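Bench notes, March, mid-morning, second coffee

Mesh wash bags, continued. Trying to settle on one way of laying them out flat before the Plesley order goes through, as the current house style is "however it landed". Korent's sheet says to smooth from the centre out. Whoever wrote that has never met netting.

Bag and table covering, a few moments from the same go:
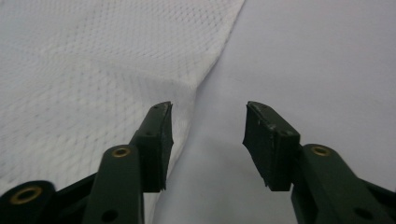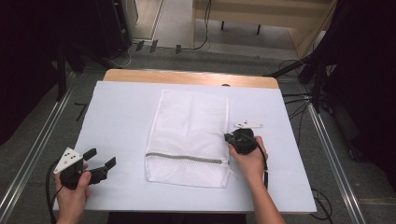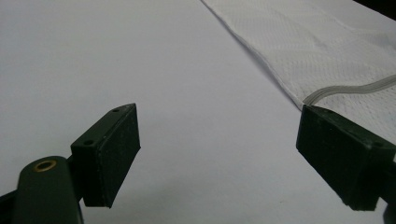
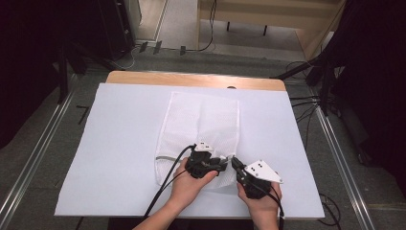 White mesh on a pale table. The zipper shows in the second one.

Notes to self and anyone else who gets stuck with this:

- White bag on a white cover was a poor colour choice and it was mine. Ask Sadeghi if the grey covers are still in the cupboard or if they went to the same place as the good scissors.

- Long side front to back is easier on the arms. Sideways I kept leaning over my own work.

- The mesh puckers more away from the zipper than beside it. Pulling on the corners flattens it for as long as you keep pulling.

- Work from the zipper end. It's the only bit of the bag with any backbone. Pull tab tucked in, or it snags the netting on the next bag in the pile and you get a free lesson in patience.

- Do not iron. Ivon batch, bag 19, may it rest in peace.

Count so far is 206 done out of 419, which felt like halfway until I did the subtraction. Stack of finished ones is on the back shelf, zippers all facing the same way. Please leave them like that. I will know.

Still to sort: whether they ship flat or folded in half. Plesley have said both, in the same email. Flat takes the bigger carton and we have 2 of those left.

Tape's nearly out too.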